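April, bench notes, tape transfer work

Plistel live set, reel 2 of 2. Baked overnight with reel 1, left in the box until mid-morning to come down to room temperature. Leader at the head had let go, so I spliced on new paper leader before threading. The old splice residue came off with a dry swab. Did not use solvent.

Azimuth set by ear on the hi-hat in the second song, then checked on the scope. No test tones on this reel. Reel 1 has 100 Hz and 1 kHz at the head, both recorded low. I matched reel 2 to reel 1 using the crowd noise between songs, which is crude but holds up when the two files are butted together.

Speed: the organ on the last song sits 43 cents flat against the studio version. The guitars are flat by the same amount, so it is the recorder and not the player. Corrected in the file only. The flat transfer stays as it is, labeled raw.

Dropouts on the left channel through the Skereris cover, worst in the second verse. A second pass at lower tension gave the same dropouts in the same spots, so it is oxide loss. Patched the shortest ones from the right channel. The long one under the vocal stays. Filling it made the reverb tail jump to the center, and that is more distracting than the hole.

Hum is 60 Hz with strong odd harmonics. Notched the fundamental and the third, left the rest alone – anything further up starts eating the bass amp.

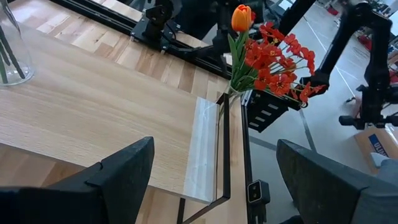 Sequence for the Mastow reissue is still open. The box lists the Sayegh medley as one piece, but there is a clear stop and a count-in partway through. I put a marker at the count-in and exported it both ways. Label can pick.

Applause at the end of reel 1 overlaps the start of reel 2 by a few seconds. Crossfade works if it lands before the singer speaks. After that the two recordings drift and it phases.

To do: clean heads again before the next band's tapes, reprint the box label with the corrected song order, check the 24-bit files against the checksums after the copy to the second drive.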